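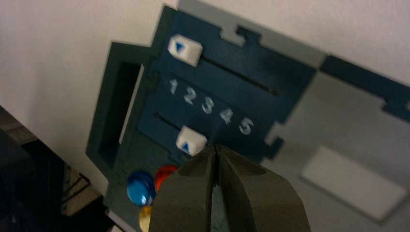
Denise Okrent
Equipment Coordinator, Halldale Learning Resource Center

To: Gatwood Shared Equipment List
Subject: Re: Slider panels, setting before return

Dear colleagues,

Thank you to the Plondis site for the message quoted at the end of this note. As other sites have raised similar points by phone, the reply is being sent to the full list.

The slider panel has one row of numerals, 1 through 5, and two knobs that share it. The upper knob carries a triangle pointing down and travels in the slot above the numerals. The lower knob carries a triangle pointing up and travels in the slot below them. Each knob is read separately against the same row. When a task card gives two numbers, the first is for the upper knob and the second for the lower. Cards printed before April give the numbers without saying which is which, and sites may write "upper" and "lower" on them in pen.

Both knobs should be moved to the 1 end before a panel is returned. A knob does not need to be pressed against the end of its slot. Staff receiving a panel should not record it as incomplete or faulty only on the ground that the knobs were left elsewhere. 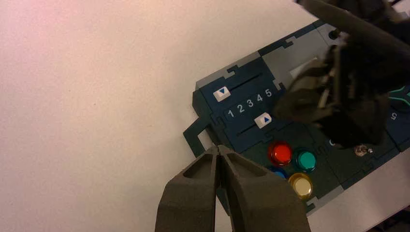

A lower knob standing toward the 4 and 5 while the upper one remains by the 1 is an ordinary working position, and several of the task cards call for it. The two knobs are independent of each other. If moving one causes the other to shift, please set the panel aside and report it under the Awan inventory number on the storage box.

With regard to cleaning, the panels are built from interlocking pieces, and dust collects in the notches along the outer edges. A dry, soft brush is sufficient. Liquid cleaner should not be applied to the slots or around the push buttons. A cloth slightly dampened with water may be used on the button caps and on the faces of the knobs. Please do not pry the pieces apart for cleaning. Panel 343 was returned with two edge tabs broken in this way and has been withdrawn from loan.

Sites are also asked not to place adhesive labels over the numerals. Where larger numbers are needed for a participant, the Center can supply a separate card to stand behind the panel. Requests should state the panel number and the date by which the card is needed.

The loan list presently shows 154 panels at member sites. The revised return sheet has one line for the knobs, one for the buttons, and one for the outer edges. It replaces the earlier two-page form, which may be discarded. Completed sheets go in the box with the panel and need not be mailed separately. Returns are accepted in Room 415 until 4:30 p.m.

Questions on individual panels may be sent to the Equipment Desk directly. Questions on the wording of the task cards should continue to come to this list.

Respectfully,

Denise Okrent
Equipment Coordinator
Halldale Learning Resource Center

----- Original message -----
From: Plondis Site Office
To: Gatwood Shared Equipment List
Subject: Slider panels, setting before return

> We have received three panels from another site with the
> sliders in different places, and our staff are unsure
> whether this should be noted on the return form.
>
> Please confirm the correct position for storage. We would
> also like to know whether the two arrows are meant to be
> lined up with each other or read one at a time. Our cards
> do not say.
>
> Lastly, is the spray cleaner we use on the tables
> acceptable for the panels?
>
> Plondis Site Office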